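峡湾协会论坛 » 翼装与低空跳伞 » 规则与安全

主题：关于Rätsep岩壁起跳点实行登记制度的征求意见

管理组_北坡
发表于 20/07/2019

各位会员：

经与土地所有方协商，本会拟对Rätsep岩壁的两处起跳点实行登记制度。现将草案要点公布如下，请各位在本帖内提出意见。

一、凡在该岩壁进行翼装飞行者，须在起跳前一日于登记簿（纸质或网上均可）填写姓名、装备型号、预计起跳时间及紧急联系人。
二、使用北侧起跳点者，须具备不少于40次低空跳伞记录，并由一名在册会员书面确认。
三、同一时段内，起跳点停留人数不得超过6人。
四、着陆后须在登记簿上注销。逾时未注销者，值班人员将按失联程序处理。

草案文本由Valdis Kairys执笔，定稿后拟自十二月起执行。

stonefall_328
回复：

原则上支持登记，但对第二条有保留意见。次数并不能准确反映一名飞行者的近地形能力。本人见过记录很多、却几乎全部在桥梁和塔架完成的跳伞者，此类人员对岩壁起跳后的姿态建立缺乏经验。建议将“低空跳伞记录”改为“岩壁起跳记录”，数目可相应下调。

云下三尺
回复 stonefall_328：

不赞同下调。北侧起跳点下方有一处外凸平台，起跳后的高度余量明显小于南侧，去年两次触树均发生在北侧。若将记录范围限定为岩壁，数目仍应维持草案所列。至于“书面确认”由何种级别的会员出具，草案没有写明，请管理组补充。

管理组_北坡
回复 云下三尺：

意见已记录。书面确认拟限于入会满两年的会员，下一稿将予写明。

Oketa老机库
回复：

请允许提出一个不同看法。登记制度的初衷可以理解，然而一旦由协会保管名册并设定门槛，协会即可能被视为场地管理人。发生事故后，责任如何划分，草案只字未提。隔壁山谷的Trilley起跳点采用的是“告知制”：入口立牌，说明风险、风向规律及救援电话，飞行者自行判断。该处多年来秩序良好，土地所有方也没有提出异议。

另外，起跳前一日填写，在实际操作中难以做到。山区天气变化快，多数人是清晨看过风速之后才决定上山的。

stonefall_328
回复 Oketa老机库：

时限一项确有道理，改为起跳当日、上山之前填写即可。责任问题则宜请律师出具意见，不宜在论坛上推断。

谷风记录员
回复：

补充一点气象方面的情况。Rätsep岩壁上午受日照较早，谷风建立的时间比Trilley提前，夏季尤甚。本人所作记录显示，岩壁中段在谷风转强之后常出现下沉气流，从起跳点无法察觉。建议登记簿同时设置“当日风况”一栏，由先到者填写，供后到者参考。此栏对后续分析也有价值，远胜于单纯登记姓名。

费用方面请管理组说明：登记簿、标牌及网上系统由何处出资？

管理组_北坡
回复 谷风记录员：

“当日风况”一栏拟予采纳。首年预算为2,000欧元，自会费中列支，不向飞行者另行收费。网上系统沿用本会现有的Esumeo平台，无需另购。

云下三尺
回复 管理组_北坡：

预算之中是否包含北侧步道的固定绳更换？该绳上段磨损明显，上一次巡查已有书面报告。如经费有限，本人主张先换绳，后立牌。标牌可以推迟一季，步道则不能。

管理组_北坡
回复 云下三尺：

固定绳属于步道维护，另行列支，不占用上述预算。具体更换时间待与土地所有方确认后公布。

关于失联程序，现将拟定步骤列明，以便讨论：逾时一小时，值班人员致电本人；无应答的，致电紧急联系人；仍无法确认下落的，立即通知山地救援队，并提供登记簿所载的起跳点、计划航线及翼装颜色。

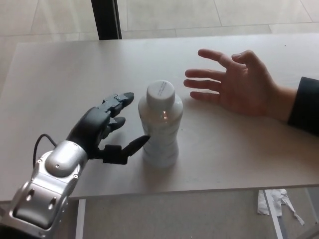
Oketa老机库认为，一小时的等待时间过长，岩壁下段没有手机信号，致电本人这一步在多数情况下不会有结果，建议与致电紧急联系人同时进行，并将总时限压缩至半小时。

stonefall_328
回复 Oketa老机库：

半小时过短。自南侧着陆区步行回到停车场，仅路程就可能超过此数，届时误报频繁，救援队未必愿意继续配合。建议时限按着陆区分别规定：主着陆区半小时，备用着陆区一小时。同时请各位养成着陆后先发短信、再收伞的习惯。

谷风记录员
回复：

赞成按着陆区区分。备用着陆区有一段河滩可收到信号，可在标牌的地图上注明其位置。

云下三尺
回复：

对时限没有异议。但仍请管理组正面答复责任划分的问题，Oketa老机库此前所问，至今没有得到回应。

管理组_北坡
回复：

责任划分一事已委托律师审阅，收到书面意见后将全文张贴于本帖。在此之前，第一条改为“起跳当日上山之前”填写，第二条改为“岩壁起跳记录”，数目不变；第四条的时限按着陆区分列。Valdis Kairys将据此整理第二稿。

Oketa老机库
回复：

第二条本人仍持反对意见，请在第二稿的附注中如实载明。

管理组_北坡
回复 Oketa老机库：

可以。请将反对理由以书面形式发至管理组信箱，附注将照录原文。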